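Zirkness Woven Storage Basket, Small, Olive – Review

Filed under: Storage, Textiles
Reviewed by Celeste Bastos

Summary

Small open basket with a woven wall and a cutout handle, sold for cloths, napkins and baby linens. Good wall stiffness, acceptable handle, slightly undersized for the use the label suggests. Tested in olive green together with the Proditby printed muslin cloth, which many shops sell beside it. Price at the time of purchase was $15 for the basket and $9 for the cloth.

What it is for

Zirkness lists the basket as a "soft goods organizer." In practice it is a shelf or tabletop basket for folded fabric. It has no lid and no divider, and mine came without a liner. The rim stands open at full width, so a folded cloth can be put in from above without being squeezed.

I wanted something for muslin cloths that are used several times a day. A drawer works for the stock, but cloths in rotation need to be reachable with one hand, and they need to go back just as easily. Most of the testing was therefore putting a cloth in, taking it out, folding it again and repeating, first at home and later on a large flat table where the fold could be laid out properly.

Weave and walls

The wall has a diamond lattice texture. On my sample the pattern is even from rim to base, with no gaps wide enough to catch a fingertip. I looked for loose ends along the inside, where gauze would snag, and found one near a lower corner. I trimmed it with nail scissors and it has not come back.

Stiffness is better than I expected at this price. Pressing a long side inward with a thumb produces a visible bow, and the wall returns when released. Left empty in a warm car in June, the basket came out with a slight lean on one side that went away overnight. A basket with softer walls would have needed to be reshaped by hand.
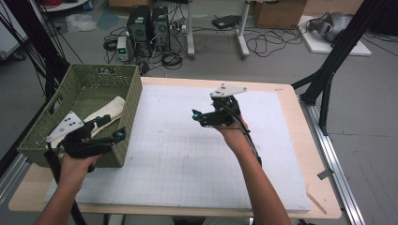
Color is a muted olive, close to the shop listing and a little darker under cool light. It does not rub off on cream fabric. I checked this by pressing a damp cloth against the inside wall and leaving it for 42 minutes under a book.

Handle

The handle is a rectangular cutout in the rim. It takes four fingers of an average hand up to the second joint. The edge is firm and slightly coarse. With a light load of cloths this does not matter. With the basket filled with something heavier, for instance jars, the edge presses into the fingers after a short walk, and the rim begins to pull out of line. The basket is sold for fabric and should be kept for fabric.

A cutout also reduces the usable height. A stack that rises past the lower edge of the opening tends to push a corner through it. The practical fill line is a finger's width below the cutout, and Zirkness could say so on the label.

Capacity

Proditby muslin folded in quarters lies flat on the base with a small margin. Folded in thirds and then in half, it can be stood on edge, which makes single cloths easier to pull out. Standing storage only works when the basket is fairly full. With two or three cloths they slump, and the arrangement turns into a loose pile.

Dropping a cloth in half folded is also fine. It takes more room but comes out without dragging its neighbors along, and for cloths in constant use this is how I ended up storing them.

The cloth

The Proditby muslin is a cream-colored gauze with a crinkled surface. The print shows cloud faces with pink cheeks, fried eggs with orange yolks, and blue paw prints, all with thin dark blue-gray lines for the drawn figures. Small bits of lettering are scattered between them. The style is a matter of taste.

The crinkle is the main technical point. It gives the fabric loft and makes it absorbent, but it also means the cloth never lies fully flat, and a fold line is soft. Edges creep by a small amount each time the cloth is smoothed. For a neat result:

Lay the cloth out on a hard surface larger than the cloth.
Smooth from the middle toward the corners with a flat hand, without stretching.
Fold the long way first.
Press the fold once and leave it alone.

Repeated pressing shifts the top layer against the bottom layer. Ironing removes the crinkle for a day or so and is wasted effort. 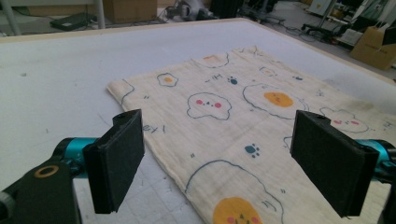

Baiba Baranauskienė: I would fold the short way first. I have six of these muslins from Proditby and they all stretch more in one direction than the other. If you fold the long way first, the soft direction ends up on the outside and the corners drift. Short way, then long way, and they stay put in the basket for days. Agree about the iron.

I tried this order on two cloths, and the corners did hold better on one of them. On the other I saw no difference. Fabric cut at a slightly different angle would explain it, and it costs nothing to test both ways on a new cloth.

Washing

The cloth was washed at a warm setting and line dried. It shrank a little in the first wash and then stopped. The print lines stayed sharp, and the orange faded slightly.

The basket should not be machine washed. I wiped it with a damp sponge and a drop of dish soap, rinsed the sponge, wiped again and let it dry upside down. Dust collects in the diamonds of the lattice, and a dry paintbrush gets it out faster than a vacuum nozzle.

Compared with others

The Lill fabric bin is softer, folds flat when empty and costs less. It does not hold its shape with a partial load. The Birnport wire basket is stronger and has a better handle, but gauze catches on the weld points, and I lost a thread loop on the second day. For muslin the Zirkness is the better choice of the three. For towels I would take the Birnport.

Points against

The handle edge needs a binding or a wrapped rim.
Labeled capacity is optimistic. Allow for about 80 percent of it.
One loose end inside on arrival.
No larger size in the same olive. The large version comes in gray and tan only.

Rating

Basket: 4 out of 5. Cloth: 3.5 out of 5, with half a point held back for the fading. I have since bought a second basket for the bathroom shelf – same color, no loose ends on that one.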